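Ticket: Jimano split-system, bedroom unit, shuts off overnight
Status: open (again)
Category: Cooling / Faults

Third write-up of the same fault. The first two were closed as "user setting", and I don't accept that. The complaint is that the bedroom air conditioner stops in the small hours with no error code, and starts again as soon as someone presses the power button.
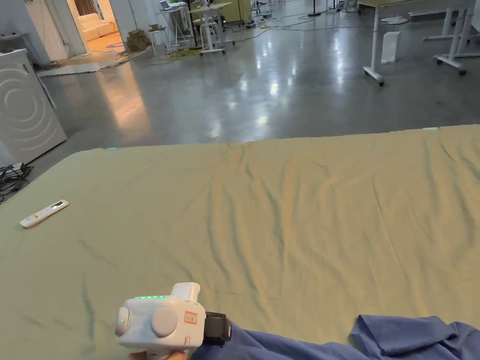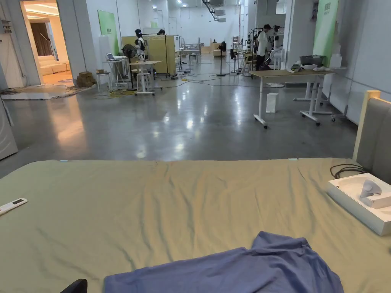
Logged by: Pak-hei Lo | Maintenance desk, Wastau | Copied to: Siu-fong Tse

Symptom
Unit runs normally from the evening. At 2 am, give or take nothing, it goes off. The louvre closes, the fan winds down, no beep. Outdoor unit stops at the same moment. The breaker has never tripped.

What the supplier told us
Mumis phone support said it was a sleep timer left on by whoever used the remote last. Fair enough as a first guess. I cleared every timer, pulled the batteries, waited, put them back and set it going again in plain cool mode. It stopped at 2 am.

They then said the remote must be resending the timer. I'm not convinced a remote does that by itself, but I took the batteries out after starting the unit and left them in the kitchen. It stopped at 2 am.

Third answer was "power quality in the area". The bar fridge on the same circuit didn't miss a beat, and neither did the clock radio, which blinks if you so much as look at it sideways.

Checked so far
- Filters out, rinsed, dried, back in. They were dusty but not blocked. No change.
- Drain line runs clear. Poured a jug through it.
- Isolator outside is tight, no scorching, no ants.
- Thermostat set low enough that it could never be satisfied. Still stopped.
- Swapped the remote with the one from the front room. Same result.
- Fault memory read out through the service menu. Blank, according to the menu. I'd like to know what it would take to put something in there.

Siu-fong's note, added in December
"Have a look at the Chang controller in the hallway. It was put in for the old heater and I don't think anyone took it off the wall properly. There's still a light on it."

Follow-up
She may be onto something. The Chang is a wall controller with a seven-day program and I'd assumed it was dead. It has power. One pair of wires goes up into the ceiling and I can't say where it comes out. The installer's sheet for the Jimano says the remote on/off contact was "not used". I haven't opened the indoor unit to see whether that's true, and I wouldn't take the sheet's word for it, given it also lists the wrong model number.

Controller program shows an off event at 2:00 every day. Parameter 57 is set to "external", which the booklet explains in one line and not very well.

Tried last night: deleted the off event, left everything else alone. Unit was still running at breakfast. One night proves very little, and I've been told this was fixed twice already, so the ticket stays open until it has run 7 nights in a row.

Still to do
Trace the pair in the ceiling. If it lands on the Jimano board, have an electrician disconnect it and cap it – I'm not doing that one myself. Ask Mumis why none of their three explanations included the on/off contact. Query the call-out fee.

Please don't close this one from your end.

Maintenance desk, Wastau | Contact us | © Wastau | Back to top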